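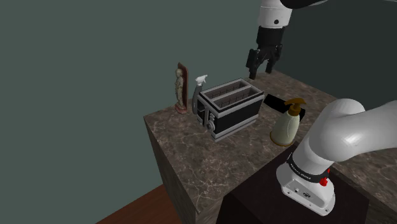
Workshop notebook, May
Bench 2, glue trials and the Tralby chairs

8:15 a.m.

Hide glue batch from last night was left to soak in the cool cupboard and has swelled evenly. No dry grains at the bottom of the jar. Poured off the spare water, put the jar in the pot and brought it up slowly. Held it at 140 F on the probe thermometer. The dial thermometer on the old pot reads low and should not be trusted for this. I have put tape over it.

Consistency off the brush was a thin stream that broke into drops near the end. Good for the chair joints. Too thin for the veneer patch on the Fladlow desk, so I took a quarter of the jar off into a second cup and left it with the lid off to thicken while I did the joints.

Reminder to whoever uses the pot next: rinse the brush in hot water only. Somebody used the white spirit jar last week and the bristles were no good for glue afterward. The new brush is on the hook with green string on the handle.

8:50 a.m.

Tralby chairs. Four chairs, beech, all with loose back legs. Old glue in the joints is brown and brittle and comes off in flakes, so it is hide glue or something close to it. Chair 3 is the exception. It had been repaired at some point with a yellow glue that went rubbery when I warmed it. This has to come out completely, as hide glue will not hold over it.

Took chair 3 apart first. Two of the side stretchers came out by hand. The back rail needed steam. I used the small wand through the old nail hole, short bursts, and then a dead blow mallet with a scrap of carpet over the rail. It moved on the third burst. Marked every part in pencil on the inside face: chair number, then L or R, then a letter from the floor up. Please keep to this system. Masking tape labels fell off in the steam last time and sorting the parts again took most of a morning.

Cleaned the tenons on chair 3 with a cabinet scraper held upright, then a rag and warm water. No sandpaper on tenons. They are already a slack fit and there is nothing to spare. The mortises I cleaned with a quarter inch chisel and a dental pick. A lot of rubbery glue at the bottom of each one, packed hard.

10:20 a.m.

Dry fit on chair 3. The left back joint is fine. The right back joint rocks. I can see light on the upper side of the tenon with the lamp behind it. Options as I see them:

Shim with a beech shaving glued to the upper cheek, let it dry, pare to fit.
Saw a kerf and wedge it from inside, which would be permanent.
Fill with thickened epoxy, which I will not do on these.

Went with the shaving. Took it off a beech offcut with the No. 4 plane, set coarse. One thickness was not enough and two was slightly too much, so two it is, and pare back tomorrow. Clamped with a small spring clamp and wax paper.

Checked the other three chairs against it while the glue was setting. Chair 1 is loose at both back joints but the tenons look full. Chair 2 has a short crack running up from the right back mortise, closed at rest and open when the joint is racked. Needs glue worked into it before anything else. Chair 4 only wants regluing.

11:40 a.m.

Crack on chair 2. Warmed the leg with the heat gun on low, held well back and kept moving, then brushed hot glue along the crack and flexed it open and shut until glue showed on the inside of the mortise. Two clamps with cork pads. Wiped the squeeze-out with a warm damp rag. The finish did not bloom, which I had been worried about. These chairs were shellacked at some point and then waxed over, and the wax seems to have protected it.

Note on clamps: the two Chettiar bar clamps with blue handles are slipping again. The clutch plates are worn round on the edges. I filed one set square and it now holds at moderate pressure but I would not use it on anything that matters. The other is on the repair shelf. If we are ordering, order plates for both.

12:30 p.m.

Stopped to eat.

1:10 p.m.

Fladlow desk, veneer patch on the top. The thickened glue in the second cup had gone further than I wanted and was pulling strings. Added warm water by the spoonful, two spoons, stirred, waited. Came back to the right body.

The patch is walnut, from the drawer of old sawn veneer. The modern sheet is much too thin and would sit below the surface. The color is a bit red next to the desk but the grain runs close, and red can be brought down with stain more easily than grain can be faked. Cut the patch first as a long diamond, laid it on, scribed around it with a knife and then chopped out the damaged area to the line. The groundwork underneath is pine and has an old knot right under one end of the damage. I think this is why the veneer lifted there in the first place. The knot stands proud by a hair. Pared it flush and a little under, and sized the whole recess with thin glue.

Laid the patch with the hammer, working from the middle out. Went down well except at the knot end, where it kept springing. Put a warm block on it with newspaper between and a clamp from the edge of the desk. Left it.

If the knot end lifts again I will cut the knot out and let in a plug of straight pine before doing the patch a second time. Better to lose one piece of veneer than have the desk come back.

2:45 p.m.

Shellac. We were down to the last of the Tumo flakes, so I made up a new bottle from the bag at the back. The bag has no date on it. Old flakes do not always dissolve, so I did a small test first: a spoonful in a baby food jar of alcohol, shaken every few minutes. After an hour there was a jelly at the bottom that would not break up. Those flakes are finished and I have thrown out the bag. The remaining Tumo flakes went into the good bottle and dissolved clean apart from the usual wax. Label has the month and the cut on it. Please do the same with anything you mix.

This leaves enough for the chairs and the desk and nothing else. The stool will have to wait.

3:30 p.m.

Glue test strips. I have been meaning to do this since the complaint about the bookcase. Three sets of beech strips, lapped one inch, clamped the same way and left the same time:

Set A: fresh glue from this morning, first heating.
Set B: glue that has been reheated 6 times.
Set C: glue reheated 6 times with a splash of fresh added.

Strips hung from the edge of the bench with a bucket hooked on the free end, water poured in from the measuring jug until something gave. It is crude but the bucket is the same bucket each time.

Set A: wood failed before the glue in every strip.
Set B: glue line failed in every strip, clean break, shiny surface on both faces.
Set C: mixed. One failed in the wood and the rest on the glue line, though with a good deal more water in the bucket than Set B took.

Conclusion for our own use: stop topping up the old pot. Make small batches and throw out what is left after the second day. The granules are cheap compared with doing a joint twice. I have written this on the lid in marker.

The strips had only been in clamps since early this week and the shop has been damp, so I would like to repeat Set A and Set C when it is drier. Set B I am satisfied with.

4:20 p.m.

Floor jobs and odds and ends.

Band saw blade is dull and drifting left. Changed it for the 4 tooth skip blade for now. The guide blocks were set too far back and I brought them up. Test cut on scrap pine was straight over a foot.

Wet stone: flattened the 3,000 grit on the diamond plate. It had a hollow across the middle from narrow chisels. Use the whole width of the stone, and turn it end for end now and then.

Dehumidifier bucket was full and the machine had switched itself off, probably overnight. Emptied. This may account for the damp on the cast iron. Wiped down the table saw and the jointer bed with oil and a clean rag — rust only on the surface, came off with a gray pad.

The offcut bin under Bench 3 needs sorting. Anything under 7 inches goes to kindling unless it is walnut, cherry or box.

5:05 p.m.

Checked the Fladlow patch before leaving. Took the clamp off for a minute, tapped over it with a fingernail. Solid everywhere but a spot at the knot end the size of a lentil, which sounds hollow. Injected a drop of thin glue through a knife slit along the grain, warmed the block again and put the clamp back. Leave it alone until tomorrow afternoon.

Chair 2 stays in clamps overnight. Chair 3 shim is hard at the edges but still soft under the fingernail in the middle.

For tomorrow:

Pare the shim on chair 3 and dry fit again.
Glue up chair 4 first, as practice for the clamping order.
Chair 1 back joints, if the good clamps are free.
Order clutch plates, shellac flakes, one band saw blade.
Ask the owner of the desk about the missing drawer knob, and whether they want all of them replaced or one turned to match.

Glue pot off at the wall, lid on.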